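Mail retention policies take effect across all Titasard mailboxes this June. This thread sets out what the change involves, what staff need to do beforehand, and where to send questions. Please read to the end before contacting the service desk. (1/15)

---

A retention policy tells the mail server how long to keep a message and what to do with it afterward. Until now, Titasard has had no such policy. Messages stayed in the mailbox until the owner deleted them or the mailbox reached its size limit. (2/15)

---

The default rule will be as follows. Messages in the Inbox and Sent Items move to the online archive after 3 years. Messages in the archive are deleted after 7 years, counted from the date of receipt. Calendar entries and contacts are not affected. (3/15)

---

Deleted Items will be emptied on a separate schedule. A message that has been in that folder for 5 months will be removed from the server. Colleagues who use Deleted Items as a filing folder — and the mailbox reports show that many do — should move those messages now. (4/15)
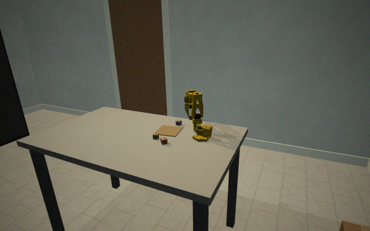 *Yellow arm, raised, at the back edge of the table.*

---

The archive appears as a second mailbox in the folder list, under your own name. It can be searched in the same way as the main mailbox. Folder names are carried over, so a message filed under "Contracts/Kälin" will be found under "Contracts/Kälin" in the archive as well. (5/15)

---

One limitation should be noted. The archive is not available offline. Staff who travel to the Rumden site, where the connection is slow in the afternoon, should keep any message they expect to need in a folder tagged "Keep in mailbox." (6/15)

---

To apply that tag, right-click the folder, choose Properties, open the Policy tab, and select "Keep in mailbox" from the list. The tag covers everything in the folder, including subfolders. Individual messages can be tagged from the ribbon under Assign Policy. (7/15)

---

A tag placed on a single message overrides the tag on its folder. A tag placed on a folder overrides the default rule for the whole mailbox. If a message seems to be following the wrong rule, check it in that order. (8/15)

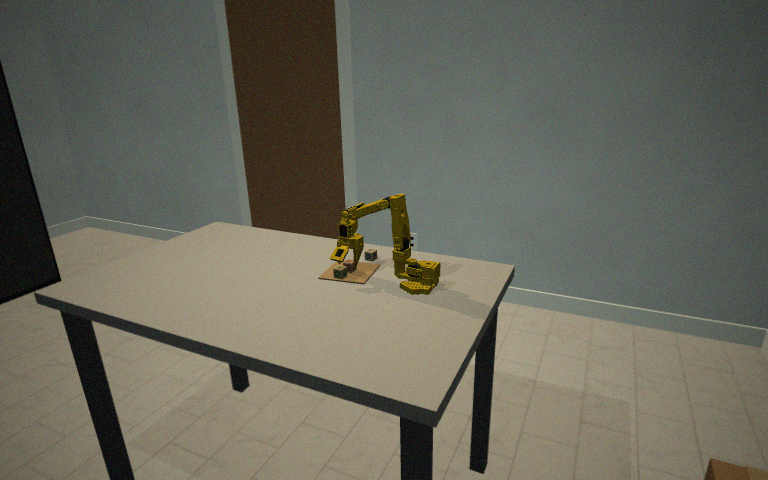
What happens to a shared mailbox that several people use?

Shared mailboxes follow the same default rule as personal ones, and any member with full access may change the tags. We ask each team to name one person to do this so that settings are not changed back and forth. (9/15)

---

Messages under legal hold are exempt from deletion. Pirmin Hubmann maintains the list of held mailboxes. If you have been told in writing that your mail is under hold, no action is required, and you will still see messages move to the archive as usual. A hold prevents removal from the server. It does not prevent archiving. (10/15)

---

Local archive files — those ending in .pst — are outside the policy and are not backed up. We have found nearly 400 of them on the file server. They may be imported into the online archive on request. Shahzad Abbasi is handling imports and needs the full path of the file and the name of the mailbox it belongs to. Please close the file in Outlook before sending the request, as an open file cannot be copied. (11/15)

---

Imported messages keep their original dates. This means that a message already past the deletion age will be removed shortly after import unless it has been tagged. Teams with older project records should speak with Shahzad Abbasi first so that a longer tag can be set on the target folder. The Brillura project folders have already been arranged in this way and need no further request. (12/15)

---

The policy will be switched on one department at a time. Accounts and Purchasing are first, followed by Engineering, then all remaining staff. The server works through mailboxes in the background and may need several days to finish a large one. During that time, search results may be incomplete, and some messages may appear in neither place for a few minutes while they are being moved. (13/15)

---

Mobile devices show the main mailbox only. On a phone, use the web version of the mailbox to reach archived mail. Waltraud Rüegg has updated the printed guide at the front desk with the steps for both types of company phone. A copy is in the staff handbook under "Mail and calendar." (14/15)

---

Questions about tags and archiving go to the service desk. Questions about how long a certain type of record must be kept go to Alois Pfister in Records, as the service desk cannot give advice on this point. Requests for an exception must be approved by your department head and sent to Records before your department's start date. Start dates are posted on the intranet under Service Notices, and any change to them will be announced in a reply to this thread. (15/15)

---

Addition to post 7: the Policy tab does not appear in the older desktop version of Outlook still in use at Rumden. Colleagues there should set folder tags in the web version by right-clicking the folder and choosing Assign Policy. Tags set on the web apply on the desktop as well, usually after the next restart of the program. Our thanks to Silvan Rüegg for reporting this.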